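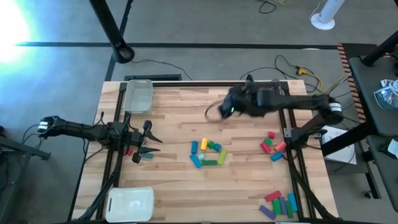

Butcher block in light wood, with the pale tan and brown strips showing nicely.

Projects > Tables and Tops > Care and Repair

How I Oil a Butcher-Block Top (and Fix the Dry Patches First)

By Tiziana Ruggiero
6 May 2024

1000 shares | 2 comments

I got my first butcher-block top secondhand from a bakery in Erkside that was closing down, and I did everything wrong with it. I wiped on a bit of olive oil from the kitchen, felt very pleased with myself, and three months later the whole thing smelled like an old frying pan. So I sanded it all off and started again, and I've been doing it the way I'm about to describe ever since, on my own table and on a good few belonging to friends who found out I don't mind doing it.

It's an easy job. Most of it is waiting around. You can do the whole thing over a weekend with time left for the garden, and if you only need a top-up coat you can do that in an evening after dinner.

What you'll need

- Food-safe mineral oil. I buy the Mimum one in the 1000 ml bottle. A small bottle never lasts me through a big top.
- Board wax or board cream, if you want the extra step at the end (I usually do)
- Sandpaper in medium and fine, plus a sanding block
- A cabinet scraper, or an old plastic card for dried-on gunk
- Dish soap, white vinegar and coarse salt
- Plenty of cotton rags. Old T-shirts are great, old towels leave fluff everywhere
- A bright lamp you can move around

You don't need a power sander. I own one and I hardly ever take it out for this. If your top has deep burns or knife cuts you can lose a ring finger in, fine, get it out, but keep it moving and keep it flat.

First, find out what's on there already

This is the bit people skip. Some tops are oiled, and some come from the store with a hard clear finish on them, varnish or lacquer or something like it. Oil won't do a thing on top of a hard finish. It just sits there and goes sticky and you get it all over your sleeves.

Put a few drops of water on the wood and go make yourself a coffee. If the water has left a darker spot when you come back, the wood is drinking and it wants oil. If it's still sitting in neat little beads, you've either got a hard finish or a really well-oiled top. To tell those apart, scrape a hidden spot underneath with your card. A hard finish comes up in tiny clear flakes. Oil and wax come up as a soft smear.

If it's a hard finish and it's in good shape, leave it alone! Wipe it down with soapy water and spend your weekend on something else. If it's worn through in the middle and shiny at the sides, you'll have to take the whole lot off before you oil, and I'd use the scraper for that before I went near the sandpaper. It clogs the paper something awful.

Cleaning

Clear everything off. Everything, including that one jar you think you can work around. Scrape up any crumbs or wax or glue, then wash the top with warm water and a squirt of dish soap on a rag you've wrung out hard. You want the rag damp. Don't pour water on the wood, it finds its way into the glue lines between the strips and you really don't want them opening up.

For stains, sprinkle coarse salt over the spot and rub it with half a lemon or a bit of vinegar. Leave it for a few minutes and wipe it off. Black marks from a wet can or a cast iron pan are harder. They're a reaction between the iron and the wood and they go down deeper than you'd think, so salt may only fade them. I've got one on mine in the shape of a horseshoe and I've quit fighting it.

Then wipe with clean water, dry it with a towel, and leave it overnight. I know. But overnight.

Sanding

Go with the grain, always. On a top made of long strips that's nice and simple, you just follow the strips from end to end. If yours is the end-grain kind, with all the little squares, the direction matters less but the sanding takes a lot longer, so put some music on.

Start with the medium paper on the block and use long, overlapping strokes. Don't lean on it. When you get to a rough patch you'll want to scrub right at that one spot, and you'll end up with a dip that you'll notice every time a pea rolls into it (ask me how I know). Work a wide area around the patch and blend out.

Once the whole top feels even, wipe it over with a barely damp rag and let it dry. The wood goes a bit fuzzy when you do this, little fibers standing up. Good! That's what you want at this stage. Take the fuzz off with the fine paper and it won't come back nearly as badly the next time the top gets wet.

Now turn off the overhead light and put your lamp down low at one end, so the light skims across the surface. Every scratch you missed will jump out at you. Joris Segers, who has the workshop next to my sister's place, taught me the lamp thing and I've used it on every project from then on.

Vacuum up the dust, then go over everything with a dry rag. Do the edges too. Then do it again.

Filling little gaps

Old tops often have a hairline gap or two where the strips meet. If it's thin enough that a sheet of paper won't slide in, leave it and let the wax deal with it. For anything wider, I push in wood glue with a toothpick, rub some of that fine sanding dust over it while it's wet, and sand it flush the next day. The color match is never perfect but it's close.

If a gap runs right through and you can see daylight from underneath, that needs clamps and probably somebody more patient than me.

Oiling

Warm the oil a little by standing the bottle in a bowl of hot tap water. It spreads so much better. Never put it on the stove or in the microwave.

Pour a puddle in the middle of the top and push it outward with a folded rag, working with the grain. Be generous. A thirsty full-size top can take up to 300 ml on its first coat, and the first time I saw that happen I thought I had a leak. Cover the top, the edges and the ends, and give the ends a second helping because they soak it up like a sponge.

Then the underside. Yes, really! If only the top face is oiled, the two faces take on damp at different speeds and the whole thing can start to cup. One thin coat underneath is plenty, and it doesn't have to look pretty.

Leave it for a few hours. Wherever it's gone dull, add more. Before bed, wipe off whatever is still sitting on the surface with a clean dry rag, and keep going until the rag slides and doesn't drag. A top that's tacky in the morning has too much oil left on it, so wipe it again and give it another day.

I do three coats on a freshly sanded top, one a day, and four if it's been badly neglected. My friend Carleen Tawhiri swears by six on hers. It does look gorgeous, but she also has a lot more free evenings than I do.

Wax, if you feel like it

Rub on a thin layer of board wax with your hand (the warmth helps) and buff it off after half an hour or so. It gives the wood a soft shine and makes spills easier to catch before they soak in. Skip it if you're using the table for gluing or painting, as wax gets onto your work and then nothing sticks to it.

A note about rags

Mineral oil rags are fairly tame, you can wash them or toss them. But if you're using linseed or tung or any other oil that dries hard, those rags can heat up all by themselves in a pile and catch fire. Lay them out flat outdoors, one layer, until they're stiff, or drop them in a metal can of water with a lid on. Please don't ball them up in the kitchen trash.

Keeping it up

Once a month for the first few months, then whenever it looks pale or the water test tells you to. Mine gets an extra coat in July when I've got the windows open all day and it dries out faster. Wipe up spills when you see them, put something under hot pans, and don't leave a wet dish towel lying on it overnight — that one has caught me more than once.

If you get a scratch, hit it with the fine paper and dab on some oil, and by the next day you'll be hunting for it. Next month I'm going to have a go at stripping an old pine bench I picked up at Palumbo, so if anyone has a good way of getting green milk paint out of carved corners, I'm all ears.

2 comments

Dean Tindall
Can I put mineral oil over a top that was done with linseed years ago? Mine has gone sort of orange but it's still smooth.

Tiziana Ruggiero
Hi Dean, it won't hurt, but it may not soak in much. Try the water test first. If you want the orange gone you'll have to sand back to bare wood, I'm afraid!

Contact | Copyright Tiziana Ruggiero | Back to top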